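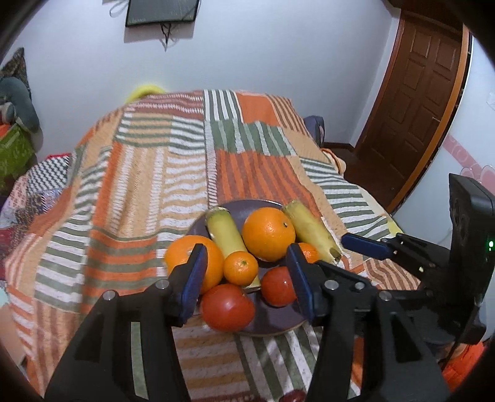 Abb. 7: Zwei Greifer an einem Teller mit Orangen, Mandarinen und Tomaten

Kapitel 7 — Greifpunkte prüfen und nachbearbeiten
Stand: 11. Oktober 2019

Schön, dass Sie bis hierher durchgehalten haben! Die Kalibrierung liegt hinter Ihnen, und jetzt kommt der Teil, der den meisten von uns am meisten Freude macht: Ollik schlägt Greifpunkte vor, und Sie schauen nach, ob Sie damit einverstanden sind. Nehmen Sie sich beim ersten Mal ruhig etwas Zeit dafür, es wird mit jeder Aufnahme flüssiger.

1. Starten Sie den Brendier-Server und warten Sie, bis in der Statuszeile »bereit« steht. Der Server lauscht auf Port 1235. Ist der Port schon belegt, tragen Sie in der Datei ollik.conf einen anderen ein.

2. Öffnen Sie im Menü »Sitzung« Ihre Aufnahme und wählen Sie das Profil »Weitwinkel, Handgreifer«. Das Profil »Standard« rechnet ohne Entzerrung, und dann wandern die Greifpunkte zum Bildrand hin leider sichtbar weg.

3. Stellen Sie die Erkennungsschwelle auf 70 Prozent. Bei glänzenden Schalen, also gerade bei Tomaten, dürfen Sie ein wenig darunter gehen.

4. Klicken Sie auf »Objekte suchen«. Jedes gefundene Objekt bekommt eine Maske und eine Nummer, die es über die ganze Sitzung behalten soll.

Hinweis: Liegen eine Orange und eine Mandarine dicht hintereinander, fasst die Erkennung beide gern zu einer einzigen Maske zusammen — Farbe und Schale sind sich eben sehr ähnlich. Mit »Maske teilen« ziehen Sie einfach eine Linie dazwischen.

5. Schalten Sie die Ebene »Greifer ausblenden« ein und spulen Sie an eine Stelle, an der die Finger einen Teil der Früchte verdecken.

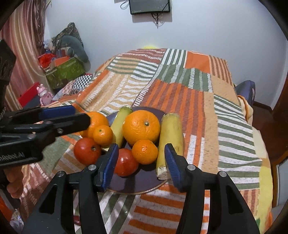 Prüfen Sie nun, ob die Nummern vor und nach der Verdeckung dieselben geblieben sind. Sind sie vertauscht, markieren Sie beide Objekte mit gedrückter Umschalttaste und wählen »Nummern tauschen«. Sind in Ihrer Sitzung 2 Greifer unterwegs, gehen Sie bitte für jeden die Spur einmal ganz durch, auch wenn es ein bisschen Geduld kostet.

6. Übergeben Sie die geprüften Punkte mit »An Planer senden«. Der Cheng-Planer berechnet daraus die Anfahrt und zeigt unerreichbare Punkte rot an.

Achtung: Lassen Sie die berechnete Bahn immer zuerst in der Simulation laufen, bevor Sie sie auf einen echten Arm übertragen!

7. Speichern Sie die Sitzung. Für die Weitergabe an Sedus nehmen Sie das Format »Bahn mit Masken«; der Export ohne Masken folgt mit der Version im November.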